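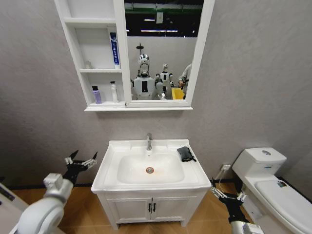
Baird is looking for people to take part in a bathroom storage study, and before you get excited, please read to the end. Most bathroom storage advice is written by people selling bathroom storage. We have read a lot of it, and very little of it seems to have been checked against anyone brushing their teeth. A mirror cabinet with three open shelves beside the glass looks sensible with a bottle and a tube on the middle shelf, two more bottles on the bottom one and nothing at all on top. Give it a family of four and a month of Mondays and I have my doubts. So does Tainá Batista, who is running the study and who wrote the questions.

The question we are asking is narrow. Do open shelves next to a mirror change where people put things down, or does it all end up on the sink anyway? Grundon, the retailer paying for the study, would like the answer to be yes to the first part. They have agreed in writing that we publish whatever we find. We would not have taken the job otherwise.

Who we want

Adults who share a bathroom with at least one other person. Renters are welcome, and so are people who think their bathroom is a mess. If you already own labeled baskets and a drawer divider for your cotton swabs, you can apply, but we have plenty of you. You can't take part if you work for Grundon or sell home organizing services of any kind, including the Flerkska course.

What you would do

You come in for one session and put away a box of ordinary toiletries the way you would at home. Then you use the sink, wash your hands, and put back anything you moved. After that you go home and keep a short diary for 3 weeks. One line a day is fine. Skipped days are fine too, as long as you leave them blank and don't fill them in later from memory. We can usually tell.

Please don't tidy up for us. In the last study, run under the name Inon, we received 1,472 diary entries, and 721 of them described a counter with nothing on it. I don't believe that, and I doubt you do either.

What you get

A gift card after the session and a second one when the diary comes back. The diary card does not depend on how neat you are or on how many days you filled in. There is no free cabinet. We will not tell you how to organize your home, and we can't promise that taking part will do anything for your bathroom.

How to apply

Send a short email to Tainá Batista with the subject line "Bathroom study." Tell us who shares the bathroom and what is standing next to the sink right now - go and look first, please. No photos needed at this stage. Applications close 25 May 2018. We answer everyone, including the people we turn down, but it can take us a week.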